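# Durnidus two-arm bench cell: what you get, and what it takes to keep it running

The Durnidus is sold as a "bench-ready" two-arm cell for insertion work. We have looked after one for long enough to have opinions on the word "ready." Plirkeck lists it with two arms, two five-finger hands, the controller and a starter set of task boards. The table is your problem, and so is the backdrop.

This listing is kept by the Latville equipment pool. Anyone in the pool can book the cell. Read the setup part before you do, even if you have used the older Valdebenito unit, which shares a controller and almost nothing else worth knowing.

## Before you power it up

The brochure says setup takes 17 minutes. Delia Painemal has done it in 29, with the cables already laid and the table already in place. Book a full hour if you're new to it.

1. Check that the table doesn't rock. The arms aren't bolted to it, so the controller has no way to tell if it shifts.
2. Follow the cables under each forearm by hand from wrist to base. They need slack with the elbow fully bent. The factory clips pull them too tight, and we replace the clips on every unit we touch.
3. Push on the module that hangs at each wrist. If it moves, tighten it before you calibrate. Calibration will happily finish with a loose module and give you numbers that are no good.
4. Home the left arm first, then the right. The software lets you home both at once. Don't.
5. Run the finger check with no board on the table.

The finger check opens and closes each finger in turn and prints "OK" at the end. All "OK" means is that the motors answered. It doesn't measure how far a finger traveled, and we have had an "OK" from a hand with a thumb that stopped halfway. Watch the fingers yourself.

## The board

We use the white insertion board with the blue pieces for calibration checks and for anything after a repair. It has round and rectangular slots and raised plates with pegs. Plirkeck also sells a "precision" board at a much higher price. Renato Ulloa ran both for most of December and couldn't find a fault on one that he didn't find on the other.

Lay the board with its long side running away from the robot. Put the pieces out before you start the hands, and keep your own hands off the table once the arms are live. The first thing to try after any work on the right hand is the upright blue bar, because a long narrow piece shows up wrist error faster than a round one does.
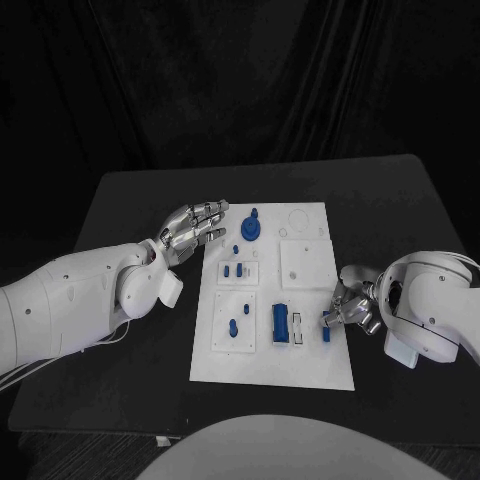
*Reading time: 5 min*

Bring the right hand down to the bar slowly, at the lowest speed setting, and stop before the fingers close. Look at the gap on both sides. If one side is clearly tighter, redo the wrist offset. Closing the hand anyway will drag the bar over and hide the error, and the log will still record a good grasp. I'd like to know who decided that.

Park the left hand open, palm down, clear of the pieces. The manual says you can leave it anywhere "within the safe zone," but the safe zone in the software is a plain box and takes no account of what is standing on the board. Fingertips will knock a knob off a round piece while the screen shows green.

## The dark curtain

The vision software is supposed to cope with any background. Ours does better with a plain dark curtain behind a dark matte table, and it got noticeably worse when we tried the cell against a window. Hang the curtain so it falls past the back edge of the table, and leave it drawn for the whole session. Opening it halfway through changes the light and you will have to check the board position again.

## Regular care

**Every session**
- Wipe the fingertips with a dry cloth. No solvent, whatever the hand's data sheet says about it being safe.
- Feel both wrists for play.
- Pick up anything on the floor under the table before moving the cell.

**Every month**
- Check the small screws along the forearm covers. Snug is enough, and the threads strip easily.
- Unplug and reseat the hand connectors with the power off.
- Back up the offsets to a drive that isn't the controller's own.

**When the hour counter tells you to**
- The "service due" message first came up on ours at 1615 hours. Debora Monti opened both elbows and found nothing that needed service. We now treat the message as a reminder to look, and we don't order the service kit until something is worn.

## Known faults

**Fingers curl late on the right hand.** Usually the connector. Reseat it once. If the delay comes back the same day, swap the lead before you let anyone talk you into a new hand.

**Left wrist drifts while parked.** Seen after software update 2. Going back to the earlier version fixed it for us. Support told Constanza Domínguez that drift at rest is "expected behavior," and she has that in writing if you need it for a warranty claim.

**Board not found.** Check the curtain, then the lights, then whether somebody has turned the board around. Try those before recalibrating.

**Arm stops with no message.** We still don't have a cause. Write down the pose and the time of day, and leave the arm where it stopped until someone has looked at the cables.

## Would we buy it again?

For slow insertion tasks with somebody standing by, probably, at the used price. The claim that it runs unattended is one I wouldn't test with a board I cared about. The hands are the good part. The software reports success too easily, and two updates haven't changed that.

Bookings, spare clips and the offset backup go through Jayanthi Venkataraman. Bring the cell back with the arms homed and all the blue pieces in the tray.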